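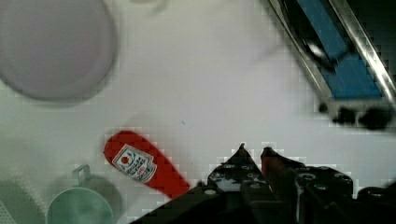
## 4. Setting up profile pages and story alerts

Revised 2023-05-23. Applies to Skorura Desk, release 51 and later.

This section covers profile pages (one for each actor, singer, presenter or other public figure your site writes about) and the alerts that tell the desk when a new story, quote or correction touches a profile. Complete section 3 (user accounts and roles) first. You need the Desk Editor role for all steps in 4.1 to 4.4 and the Site Manager role for 4.5.

### 4.1 Create a profile

1. Open **People > Profiles** and select **New profile**.
2. Enter the name as your site prints it. Accents and hyphens are kept.
3. Under **Other names**, add stage names, married names and common misspellings, one per line. The limit is 40 lines.
4. Choose a **Main field**: Film, Television, Music, Theatre, Sport or Other. A profile has one main field and any number of extra fields.
5. Enter the **Represented by** details if known. These are never shown to readers.
6. Select **Save as draft**.

A draft profile can be linked from a story but has no public page until it is approved (4.4).

**Note:** Group acts need a profile of their own. Do not enter the members as other names of the group. Link each member's profile under **Belongs to** instead, and give a start and end year where there is one.

### 4.2 Link stories to a profile

Skorura Desk suggests links when a story is saved. Suggestions are shown in the right-hand column with a grey marker and have no effect until accepted.

1. Open the story and select **Links**.
2. Tick each suggestion that is correct.
3. For a person who is mentioned only in passing, set **Weight** to Low. Low links do not appear on the profile page but do trigger alerts.
4. Use **Reject** for a wrong match. The same match will not be offered again for that story.
5. Save the story.

Where two people share a name, both profiles are suggested. Check the main field before ticking either. If neither profile is right, create a third with a short label in the **Tell apart** box, such as "stage director" or "drummer". The label is printed in brackets in search results and nowhere else.

**Caution:** Changing the name on a profile changes it in every linked headline box, including those on archived pages. It does not change the text of the stories. Export the link list before making the change (**Profiles > Export > Links**).

### 4.3 Mark the status of a claim

Every story about a person's health, relationships, pay or legal affairs must carry a claim status. The story cannot be published without one.

| Status | Use when | Shown to readers |
|---|---|---|
| Confirmed | The person or their representative has said so on the record | No label |
| Reported | Another outlet has published it and is named in the text | "Reported" |
| Unconfirmed | Neither of the above applies | "Unconfirmed" |
| Denied | The person or their representative has denied it | "Denied", with a link to the denial |
| Withdrawn | The story has been taken down or corrected | Correction notice only |

To set the status:

1. Open **Links** and select the profile the claim concerns.
2. Choose a status from the list.
3. Paste the source into **Source line**. For a broadcast interview, give the programme and the time at which the remark is made.
4. Save.

A story that makes claims about more than one person needs a status for each. The label shown to readers is the weakest of those set. The order is the order of the table, with Confirmed the strongest.

When a status moves from Unconfirmed or Reported to Denied, all stories linked to the same claim are listed in a pop-up window. Work through the list before closing it. It can be reopened from **Profiles > Open claims**, but entries already seen are no longer shown in bold.

### 4.4 Approve a profile

1. Open the draft and select **Check**.
2. Clear any red entries. Amber entries may be left.
3. Select **Send for approval**.
4. A second user with the Desk Editor role opens the draft and selects **Approve** or **Return**.

The user who created the profile cannot approve it. On sites with one editor, see section 9.2.

Common red entries:

- **Date without source.** A date of birth has been entered with no source line. Add one or remove the date.
- **Picture rights missing.** The main picture has no agency or licence. For pictures that arrive through the Brostent connector, the licence is filled in on import. If it is blank, run **Refresh rights**.
- **Biography too long.** The limit is 4,000 characters, including spaces.
- **Under 18.** Refer to section 4.7 before going further.

### 4.5 Connect outside feeds

Two feeds are supplied with this release. Both are off by default.

**Prarnton Listings** sends cast lists, release dates and tour dates.
**Arabzadeh Awards Diary** sends nominations, results and ceremony times.

1. Open **Site > Feeds** and select the feed.
2. Enter the key from your contract. Keys are case-sensitive.
3. Select **Test**. A green tick appears when the feed replies.
4. Choose which fields the feed may fill in. Leave **Biography** unticked unless you intend the feed to overwrite desk copy.
5. Set **Update** to Hourly or Nightly and save.

If the test returns error 241, the key is valid but belongs to another site. Contact the feed supplier, not Skorura support.

**Note:** Awards results are held until the embargo time in the feed. The time is given in the time zone of the ceremony. Make sure **Site > Region** is correct before the first results night. Sites set up before September may still be using the old region list and should select the region again.

### 4.6 Set alerts

1. Open a profile and select the bell.
2. Choose one or more triggers: New story, New quote, Status change, Correction, Feed update.
3. Choose **Desk** to alert all editors on duty or **Me** for your own account.
4. Choose screen, email or both.
5. Save.

Desk alerts can be muted by a Site Manager only. Correction alerts cannot be muted. Alerts that are not opened within a shift pass to the next duty list and are marked **Carried**.

To remove an alert, clear all triggers and save. Deleting the profile also removes its alerts, and this cannot be undone.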